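Hinia Toolkit 2 is out, and the new developer site comes with it
June 7, 2019

It has been a long spring here, and I know a good many of you have been writing in to ask when the second version of the Hinia toolkit would finally leave preview. The answer is this morning. You can get it from the downloads page of the developer site with the same account you have always used, and if you are already running the March preview, the installer will offer to upgrade it in place and keep your project templates where they are.

I want to go through what has changed at a gentle pace, partly for the newer readers of this newsletter who may never have opened the toolkit at all, and partly for those of you who have built half a dozen apps with it and would like to know what is going to break before you press the button. (Not very much, I'm glad to say, but please read the part on project files further down.)

The biggest change is that the toolkit and the Ondell editor now arrive together. In the old version you had to install Ondell first, then the toolkit, then go looking for the plug-in that let the two of them talk to each other, and if you did it in the wrong order you got a blank panel and no message. We heard about that blank panel a great deal! Now there is one installer, and when it finishes you will find a Hinia menu already sitting in Ondell, with the device list, the log viewer and the packaging wizard all under it.

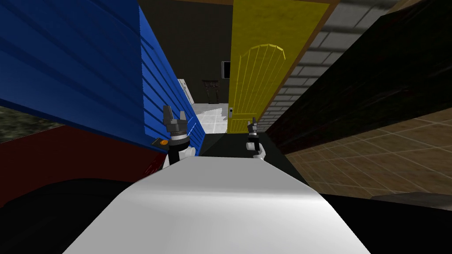
The packaging wizard deserves a few words of its own. It used to ask for your signing details every single time you made a build, even a throwaway one to check a font size, and most people I talked to had ended up writing a little script to get around it. The new one remembers your details for each project, asks again only when you change the publisher name, and can make test builds with no signing at all. If you did write one of those scripts, it will still work, though you may find you are happy to let it go.

Apps built with the new version will run on tablets and phones that have the Alvarado system on them, and also on the older Wukmont devices, as long as you leave the compatibility box ticked when you create the project. It is ticked to begin with. The one real limit is that the new animation features are left out on Wukmont, so a sliding menu will simply appear in its open position. If the slide matters to how your app is understood, you may want to try that on a real device before sending anything out to customers.

Now, project files. The toolkit will convert a version 1 project when you open it, and it makes a copy of the old one in a folder called Before next to the new files. The conversion goes one way only, so anybody on your team who stays on version 1 will not be able to open what you have saved. My advice is to agree on a day among yourselves and all move over together — it saves a lot of puzzled messages back and forth. Custom build steps come across, but they come across switched off, and you need to go into the build page and turn each one on again. We argued over that for longer than I care to admit, and in the end we felt it was safer for people to look at those steps once with their own eyes.

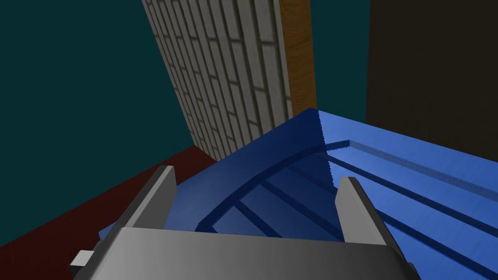

Rendered view: an open gray gripper and a blue ribbed object.

While all this was going on, the developer site was being rebuilt too, and it went live overnight. The front page is much shorter than it was. Your apps are listed down the left side, and clicking on one brings up its reviews, crash reports and payments in one spot, where before you had to sign in to three separate areas (and, if you were unlucky, remember three passwords). Crash reports are now grouped by cause, and you can mark a group as fixed so that it stops showing up in your weekly mail.

Submissions for apps made with version 2 are open from today. We are keeping the review line for version 1 apps going as well, so there is no rush to convert something that is working nicely and earning its keep. You can send in an update to an old app exactly as you did last week.

To give everybody a little push, we are lowering the yearly account fee for new developers to 8 dollars for the next 30 days. If you already have an account and it comes up for renewal in that time, you will be charged the lower amount as well, and you needn't type in a code or write to anyone. Student accounts stay free, as they always have been.
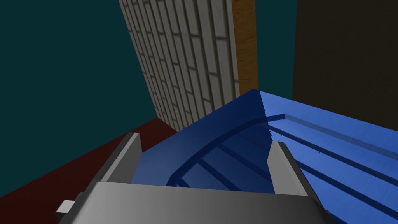

There are a couple of known problems I would like you to hear from me first. The log viewer can stop scrolling if you leave it open while a device goes to sleep, and closing the panel and opening it again brings it back. Also, the search box in the help pages still turns up some version 1 articles above the new ones. The old articles have a gray strip across the top, so have a look for that before you follow the steps in them. Fixes for both are being worked on, and they will come through the normal updater when they are ready.

The samples have been gone over as well. The shopping list and the photo album have been rewritten from scratch, and there is a new one that shows how to save a form when the connection drops in the middle of it, a thing people have been asking us for since the very first release. The weather sample has been taken down for the moment while we find a new source of forecasts for it, but if you have an old copy on your machine it will open and convert like any other project.

If you run into trouble, the forum is the best place to go, and there is a fresh section there just for questions on moving from version 1. Please put the toolkit version in your post and, if you can, attach the conversion log, which you will find in that same Before folder. You can also simply reply to this newsletter. Replies come to my own inbox, and I do read them, though I may be a bit slow this coming week.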